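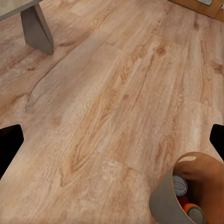
**Dace Vītola**

Moin zusammen, wir ziehen im Dezember um und streiten gerade über den Boden im Wohnzimmer. So etwas in der Richtung soll es werden: helle Dielen, viel Maserung, ein paar Äste dürfen sein. Offen ist noch die Oberfläche. Der Händler (Dewulf) rät zu geölt, mein Mann will lackiert, damit Ruhe ist. Wir haben einen Hund und zwei Kinder, der Raum geht direkt in die Küche über. Fußbodenheizung gibt es keine.

Was habt ihr genommen und würdet ihr es wieder tun?

---

**Edivaldo Fagundes**

Geölt, seit acht Jahren, mit Hund. Kratzer sieht man, aber man kann sie stellenweise ausschleifen und nachölen. Bei Lack musst du irgendwann den ganzen Raum machen. Einmal im Jahr pflege ich den Boden komplett ein, das dauert einen Nachmittag, danach bleibt er über Nacht gesperrt.

---

**hobelbank_74**

Kommt auf das Holz an. Was für eine Holzart soll es denn sein? Bei Fichte drückt jeder Stuhl eine Delle rein, egal ob Öl oder Lack. Eiche verzeiht mehr.

---

**Dace Vītola**

Eiche oder Esche, wahrscheinlich Eiche. Das Angebot von Dewulf liegt bei 943 Euro für das Material, ohne Verlegen und ohne Sockelleisten.

---

**Zuleica Toledo**

Ich widerspreche Edivaldo. Wir hatten geölt und haben nach vier Jahren auf Lack umgestellt. Rotwein, Tomatensoße, Wasserränder vom Napf. Wenn man nicht sofort wischt, bleibt ein Fleck. In einem Wohnzimmer mit offener Küche würde ich das nie wieder machen. Mattlack sieht heute auch nicht mehr nach Turnhalle aus.

---

**Edivaldo Fagundes**

> Wenn man nicht sofort wischt, bleibt ein Fleck.

Dann war zu wenig Öl drin. Bei uns stand der Napf jahrelang auf dem Holz, da ist nichts. Welches Öl war das?

---

**Zuleica Toledo**

Humska, zwei Anstriche, vom Fachbetrieb aufgetragen. Daran lag es also nicht. Wir haben halt nicht jedes Jahr nachgeölt, weil man dafür die Möbel rausräumen muss. Mit kleinen Kindern kommt man dazu nicht.

---

**hobelbank_74**

Ohne Nachölen ist es klar, dass der Boden nach vier Jahren nichts mehr abweist. Das ist kein Fehler vom Öl. Aber ich gebe dir recht, wer das nicht machen will, soll Lack nehmen.

Noch was zur Vorbereitung: Körnung nicht zu fein. Ich habe meinen ersten Boden bis 240 geschliffen, da zog das Öl kaum noch ein. Beim zweiten habe ich bei 120 aufgehört, das war besser. Und an die Öllappen denken, die gehören nass in einen Blecheimer mit Deckel. Die können sich selbst entzünden.

---

**Lucimara Portela**

Hartwachsöl wäre der Mittelweg. Haben wir im Flur, Trekeleo seidenmatt. Etwas unempfindlicher als reines Öl, kleine Stellen lassen sich trotzdem ausbessern. Man sieht den Übergang bei schrägem Licht ein bisschen, mich stört das nicht.

@Dace: Lass dir von beiden Varianten ein Musterbrett geben und kipp zu Hause Kaffee drauf.

---

**Dace Vītola**

Danke euch. Musterbretter habe ich heute bestellt, einmal Hartwachsöl und einmal Mattlack. Reines Öl ist raus, das jährliche Ausräumen traue ich uns nicht zu. Hat jemand Erfahrung, wie lange man nach dem Hartwachsöl mit dem Teppich warten muss?

---

**Lucimara Portela**

Bei uns stand zwei Wochen auf der Dose. Drübergehen in Socken ging am nächsten Tag.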